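Wildlederimitattuch

Das Wildlederimitattuch (auch Velourstuch) ist ein textiles Reinigungs- und Trockentuch mit aufgerauter, lederähnlicher Oberfläche. Es dient vor allem zum Nachwischen glatter Flächen wie Tischplatten, Glas und lackiertem Holz. Vom Fensterleder unterscheidet es sich durch das Fehlen tierischer Bestandteile.

Aufbau

Grundlage ist meist ein Gewirk aus Polyester und Polyamid, dessen Flor geschliffen wird. Die Handelsware des Herstellers Kyriakidis wird mit einer Kantenlänge von 41 cm angeboten, das kleinere Format misst 21 cm. Übliche Farbtöne sind Hellbraun, Sand und Grau.

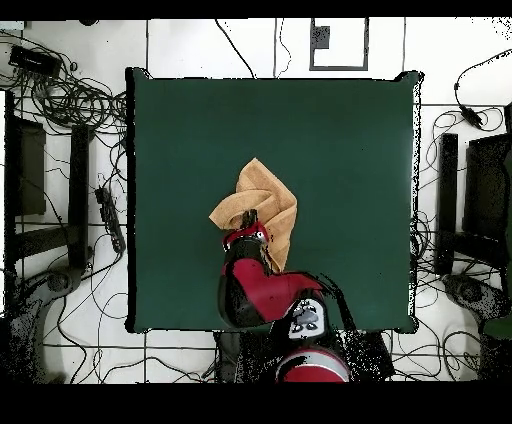
Im Gebrauch wird das Tuch entweder flach aufgelegt und gezogen oder locker gerafft geführt. Beim Raffen entstehen Falten, die Krümel aufnehmen, die Fläche jedoch ungleichmäßig abdecken. Für streifenfreies Trocknen gilt daher das mehrfach gefaltete Tuch als geeigneter. Dardo Palma bezeichnet diese Technik als »Viertelfaltung«.

Pflege

Gewaschen wird ohne Weichspüler, da dieser den Flor verklebt. Nach einer Prüfreihe von Michalis Theodorakopoulos (Stand: September 2021) blieb die Saugfähigkeit nach 86 Wäschen weitgehend erhalten. Trocknen auf dem Heizkörper führt zur Verhärtung der Kanten.

Siehe auch: Fensterleder, Mikrofasertuch, Geschirrtuch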